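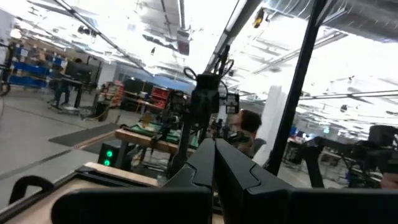
Naheed Jafri wanted to know why we let visitors pick the objects at all, when we have a perfectly good set that the gripper has seen hundreds of times. Same question as at the planning meeting, asked again while I was still putting the floor tape back. Fair question. My answer is further down, with what went wrong because of it.

Notebook, Mar 18, 2026
Open day, Illarholm group, plus the walk-ins after lunch

Setup

In at 7 to warm up the arms and run the homing routine on both rigs. The one on the right homed first try. The near one threw the wrist encoder fault again on power-up and cleared after a second cycle. That's the same fault as in last week's entry. I still think it's the connector and not the encoder, because it only shows up after the arm has been parked folded overnight. Reseated the connector and it stayed clean until we shut down. That proves nothing, so leave the ticket open.

Speed limit set to 46 percent for the whole day on both arms. Grip force on the low preset. Please don't change either of these in the shared config when there are people in the room. Someone had bumped the limit back up in the Potetti profile and I only noticed because the first dry run looked quick. The open day profile is now saved separately and is read-only.

The wrist camera stream went to the monitor for visitors. Exposure was bad to begin with, the overhead lights blow out whatever is above the bench. Locked the exposure manually with the gripper pointed down at the table and that was good enough for watching a grasp. When the arm swings up to the park pose you get mostly ceiling glare. Didn't fix it.

Morning session

The Illarholm people came in two groups. Plan was a short talk, then the pick and place demo, then hands-on teleop for whoever wanted it. The talk ran long both times. People ask about jobs and about cost before they ask about anything we do here, so we should put that at the front next time and get it out of the way.

Pick and place with our own objects went fine. The first group saw one dropped block, the second group saw none. The dropped block was a late close, same as we see in the logs when the Skemurent driver misses a status message and waits for the next one. Timeout is currently 600 ms. I'd like to try it shorter, but not on a day like this.

After that, visitor objects. What they handed over: a key ring, a glasses case, a roll of mints, a knitted hat, a phone (declined), somebody's lunch banana. The glasses case went well. The mints went well lengthwise and rolled away crosswise. The key ring was never going to work with these fingers, it lies too flat and the tips just push it along the table. The hat it picked up every time from any angle and people liked that more than anything else we showed. The banana was fine, slight mark on the skin, owner ate it.

So, to Naheed's question. With our own set the demo looks like a recording. People watch it once and start looking at the shelves. When it's their own glasses case they stay at the tape and they ask why it went in from the side and what it thinks it's looking at. I got better questions out of the key ring failing than out of the whole scripted part. Naheed's point is that a failed grasp on someone's property is also a way to break someone's property, and that we have no form for this. Both true. Proposal: a bin of odd objects we own and don't care about, visitors choose from the bin. It keeps the choosing, takes away the phone problem. Naheed agreed to that and will fill the bin.

Teleop

This was the slow part. One operator at a time and everybody needs a minute before they stop fighting the delay. Most people overshoot, stop, overshoot back. The ones who did well moved slowly from the start and looked at the camera feed instead of the arm. I started telling people to look at the feed and it helped some of them. Others got worse, they lost track of where the elbow was and I had to call a stop twice when it came down toward the bench edge. No contact either time. The e-stop was in my hand throughout and it should be in somebody's hand throughout, not on the table next to them.

Cut each turn to 5 minutes after the first few. Should have done that from the start. There was a line and the people at the back of it left.

One of the walk-ins asked if the gripper could feel anything. I said it reads motor current and we infer contact from that, there's no skin on the fingers. She then squeezed a foam block between the fingers by teleop very carefully, watching the number go up, for her entire turn. I'd like to make that a station on its own. It needs hardly any setup: foam, a sponge, a wood block, the current plot on a big font. The plot we have now is unreadable from further than the keyboard.

Problems, in the order I'd fix them

Network. The teleop link stuttered when visitors joined the guest wifi. These are supposed to be separate. Dhanial says they are separate, and their end of it looks clean, but the stutter started with the first group and stopped when the second group left. I have the logs, will send them the time window.

Current plot font, see above.

Cables at the top of the arm. With the shoulder all the way over, the loops come close to catching on the bracket. Fine in the scripted motion, not fine in teleop, where people put the arm wherever they like. I added a soft limit on the shoulder after the morning session and nobody noticed it was there. Proper fix is to reroute them. Needs someone with the arm powered off and most of an afternoon.

Floor tape. People step over it when they get interested. It was worse at the corner by the near bench where the line runs close to where you'd naturally stand. Move the line out, and put the feed monitor on the visitors' side so they have no reason to lean in.

Noise. With both arms running, plus the ventilation, the back row couldn't hear me. Run one arm during the talk.

Shutdown

Both arms parked and powered down in the normal order. Left the open day profile loaded on the right-hand rig by mistake, so if it seems sluggish tomorrow that's why, switch back to the normal one before you start looking for a fault.

Fingers wiped down. There was banana on the left one.

Data: teleop sessions were recorded but I haven't marked them for anything. They're full of stops and restarts. I would not train on them. Could be useful for looking at how beginners handle the delay, if anyone wants that. Folder is under March, open day, unsorted.

To do: bin of objects (Naheed), plot font (me), logs to Dhanial (me), cable reroute (open), try a shorter Skemurent timeout on an empty bench.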